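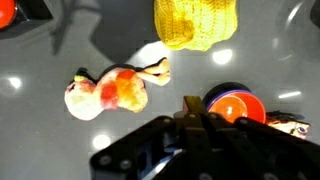 Inese Baranauskienė says we're all stuffing the small ones too hard, and that a toy you can't squash a little with two fingers is a paperweight. She said it while walking past with her coat on, so I didn't get to argue, but I've been squeezing things all morning and I think she may be right, at least about the Ristine batch.

2022-08-19, Forkby workshop

Soft toy sorting today, on the gray table. I like that table for laying out (you can slide things along it with one finger) and hate it for checking color, because the ceiling lights bounce right back at you in big white spots. The yellow knitting looks like one yellow up there and a completely different one by the window. So: color checks at the window from now on, please, even if it means carrying stuff back and forth.

The little doll with the pale head is still lying on its side at the left. Left it like that on purpose! I want to see whether the cream and pink read as a face when a kid finds it lying down in a toy box, and my feeling is not quite. The pink goes patchy from even a short distance. I'd try a softer pink, or less of it. The bit of yellow-green up top I'd keep, it's cheerful.

Stuffing test, since Inese started it. I opened up one of the old Ristine bodies and weighed out new filling from the Rajput bag in 2 gram steps. Stopped at 11 grams. Lovely and squashy, but the neck flops. Next time I'll pack the neck first, pin it, then fill the belly loosely — the opposite of what I've been doing for years, naturally.

Yarn: the Imis cone weighed 1465 grams with the cardboard core still in. I've put 900 grams of it aside for the September order and wrote that on a strip of tape on the cone, so please don't knit from it even if it's the only yellow you can find. There's a half-used ball in the drawer under the scissors. It's from an older dye lot, fine for swatches and for anything that's going to be stuffed inside something else.

Seams: the mattress stitch on the knitted pieces pulls if you go through every row. Every second row is plenty. I unpicked one whole side to find that out and lost a good chunk of the afternoon to it, plus one of the decent needles, which is somewhere on the floor over by the shelf. Shoes on, everybody, until I've been around with the magnet.

Still to do:
wash test on a yellow swatch, cool, with a bit of white cotton next to it to see if it bleeds
ask Rajput if the finer filling comes in the small bag
redo the face colors and look at them at the window
squeeze test with Inese when she's back — I'll put out one soft and one hard and not tell her which is mine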